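Wundetti Evening Suturing Course: Frequently Asked Questions

Page last updated 21 January 2025

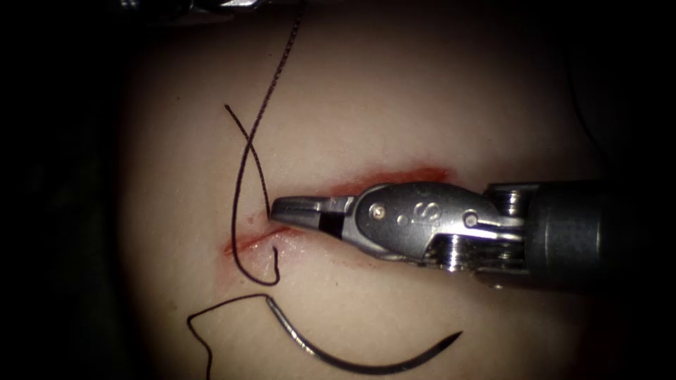 One former student wrote to us that the first evening was slower than expected, with nearly an hour spent on holding the needle, and that by the third evening this made sense. We get similar notes after every course, so please plan on a slow start.

Who is the course for?
Nursing students, veterinary technicians, pre-med students and anyone who needs a refresher. You don't need any experience. You must be 18 or older on the first evening.

Does the course qualify me to close wounds on patients?
No. You get a certificate of attendance. What you are allowed to do at work depends on your license, your state and your employer.

How long does it run?
There are five evenings, one per week, from 6 to 8:30 p.m. The summer course starts in July and follows the same plan.

What does it cost?
The fee is $629. It covers your practice pad, thread, needles and the printed handbook. Parking is separate.

What will I learn?
Simple interrupted stitches, simple running stitches, vertical and horizontal mattress stitches, and instrument ties. The last evening is mostly for two-handed knots. We don't teach staples or skin glue.

How long does a practice pad last?
It depends on how you use it. A cut that has been stitched many times starts to tear along the edges, and then it's time to move to a fresh part of the pad. Take small, even bites and don't pull the knots too tight. Most students get through the whole course on one pad.

How do I clean the pad?
Wipe it with lukewarm water and a little dish soap, then pat it dry. Don't use alcohol or acetone. If the surface feels sticky, dust it with cornstarch. Store it flat and away from newspaper - ink can transfer and won't come out.

Can I bring my own instruments?
Yes. Bring a needle holder, toothed forceps and scissors. If you don't own a set, you can borrow one at the front desk. Left-handed needle holders are limited, so ask for one when you sign up.

How big are the classes?
We take up to 23 students in the Rarilell Building and fewer in the El-Sayed Annex. Your confirmation email says which one you're in.

What if I miss an evening?
You can make up one evening in the next course at no charge. Missing two or more means no certificate.

Can I get a refund?
Full refunds are given up to two weeks before the start. After that we can move you to a later course - once only.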